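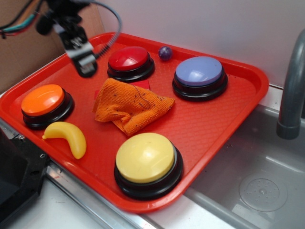

Nudik gripper kit, long-term review (the stop problem)

Wed 4 September
By Feven Asfaw

Short version if you're at the checkout with this in your cart: good gripper, bad cable, and a stop behavior I'm not okay with. Read the middle part before you buy. The rest is for people who already own one and are wondering why it lets go of things.

I've had the Nudik on our Brurno arm for almost 4 months. Bought it from Hsiao, full price, nobody sent me anything. It replaced a Bruvon gripper that was slower and uglier and never once scared me. More on that later.

What we do with it: push buttons, pick stuff up, put it down someplace else. Big round colored push buttons on a red cafeteria tray, a toy banana, a small ball, a microfiber cloth. Counter by the sink, that's where the outlet and the good light are. The arm is told to press a color, or move the banana without touching a button, or drag the cloth off something. Not heavy work. I mention it so you know I'm not swinging bricks around with this thing.

Unboxing, skip. It's a box. Screws were bagged and labeled, the bracket lined up first try, the little wrench was decent. Setup took an evening, most of it spent on the config file, which wants the serial port spelled out by hand and doesn't tell you when you get it wrong. It just sits there. The manual has a page on this but it's for the older board.

Grip is good. Really good. The Bruvon used to squirt the ball out sideways like a watermelon seed, and the Nudik closes evenly and holds it. The banana is easy from the top and annoying from the ends, same as with any gripper. Cloth is fine as long as you come down on a fold. Pressing buttons with closed fingers works great, the tips are narrow enough to land in the middle of the cap and not on the rim.

OK so the problem.

End of May, Colton Vachon was running the tray and I was at the other end of the room with a sandwich. Arm goes down to press yellow. Presses. Keeps going. Not fast, just steadily leaning on it, and the tray starts to tip up on one side and slide toward the sink. Colton hit stop in the software. Window said STOPPED. Arm stopped. Gripper did not. It opened all the way, then closed, then opened, like it was chewing. He reached in to save the tray and it closed on the side of his finger.

He's fine. Red mark, some swearing. These are small motors. But it closed on him AFTER the screen said stopped, and that's the part I can't get past.

Two things went wrong and they are seperate, so let me take them that way.

First thing, the cable. Everything runs out of the back of the gripper in a loose bundle, thin wires, and there is no strain relief at the connector. None. When the wrist turns toward the far corner of the tray the bundle goes tight and pulls on the plug. The plug doesn't come out, it would be better if it did. It rocks. You lose the signal line for a moment and keep power. While the signal is gone the gripper doesn't report position, the arm thinks the fingers are shorter than they are (it falls back to the default tool length, found that in the log later) and it presses too deep. Hence leaning on yellow.

I reproduced it by holding the bundle and tugging, arm raised, nothing under it. Then I did it properly: 106 presses with the bundle hanging the way the manual shows, going around the buttons in order. It dropped out 3 times. All on the same reach, the long one with the wrist turned. After I gave it more slack and tied it down, same presses again, no dropouts.

Maybe you say three in a hundred and change is not so bad. It is when your hand is nearby. Also it's one of those faults that goes away while you're looking for it. We'd been blaming the buttons. We'd been blaming the cloth! I spent a whole afternoon picking lint out of the finger joints thinking that was it. (There was lint. It wasn't it. Do clean them though, microfiber sheds hair into everything.)

Second thing, the stop. The software stop on the Brurno stops the arm joints. It sends a hold to the tool as well, over the same signal line that had just dropped. So the gripper never hears it. When the line comes back the gripper doesn't say "am I supposed to be stopped," it runs its homing routine. Open, close, open, to find its limits. At normal force. With no warning, no beep, no light.

I want to be fair to Brurno, their documentation says the software stop is not a safety stop. Says it clearly. Use the hardware switch. OK. But the Nudik has its own power supply, its own brick, and the hardware switch on the arm doesn't cut it. You can hit the real switch and have the arm go limp and the gripper still be live. Tried it. It is live. Kit doesn't ship with a switch of its own and the manual doesn't say one word about wiring it in.

The Bruvon, dumb as it was, took power through the wrist. Kill the arm, kill the gripper. I didn't appreciate that at the time.

And a smaller one that's on us. My setup is a tray full of big round colorful buttons, one of them red with a domed cap on a black base. Guess what a person who doesn't know the bench goes for when the robot does something weird. We had a visitor in August do precisely that, reach right in under the gripper and smack the red one. It's a target. It does nothing for you. If you're using any kind of red button as a task object, put your real stop well away from it and tell people which is which before you power up. We have tape on the counter now and a label. Should of done it on day one.

What I changed, in case you have this gripper and don't feel like returning it:

Tied the cable bundle to the bracket so the pull goes into the bracket and the plug never feels it. Left a loop of slack above. Check it by hand with the wrist at both ends of its travel, power off.

Put the gripper supply and the arm supply on one switched strip with a big physical switch at the front of the counter. Crude. Works. Arm sags a bit when you cut it so know what's underneath. Get a proper emergency stop wired by someone who knows how if this is anything more than a bench toy, a strip is what I had.

Set the tool length by hand in the arm config so that losing the gripper doesn't change how deep it thinks it can go.

Turned homing force down to the lowest setting. It's in the advanced menu, under "calibration," not under "force" where you'd look. Auto homing on reconnect can be turned off as of firmware 2 but the default is still on and if you reset to defaults it comes back. Ask me how I know.

Moved the tray farther from the basin. Tray sliding into a sink is bad enough, I don't want a gripper following it in with power on. If I had another counter I would use it.

Hands out until the switch is off. Colton wrote that one on the wall side of the strip in marker.

Support. Wrote to Nudik the same night. Got a reply in a few days, polite, asked for the log, I sent teh log. They agreed about the homing. They said a cable clip "is being considered." They offered me a new cable, same design, which I took, and it rocks in the socket just like the first. On the power question they pointed me at Brurno. Brurno pointed me back at Nudik. Hsiao offered a return, to be fair, and didn't argue, but I'd have been out a gripper in the middle of things so I kept it.

Would I buy it again? Depends on you. If you're comfortable tying down wires and putting in a power cut, the hands are the best I've used at this price and since the fixes it has run fine, no dropouts I know of. If it's going in a classroom or anywhere near kids, no. Not like it ships. A clip would fix half of it and a default setting would fix a good chunk of the rest and they haven't done either.

Grip: great
Build: good, apart from the plug
Manual: out of date
Cable: bad
Safety out of the box: poor

3 out of 5. Was going to give it 2, Colton talked me up, and it was his finger.

If yours homes itself after a dropout and you're on the newer firmware with the setting off, please write me, I'd like to see the log. Also if anybody has found a right angle plug that fits that socket. The one I ordered is too fat and hits the bracket.

Contact Feven Asfaw | Copyright, all rights reserved | Back to top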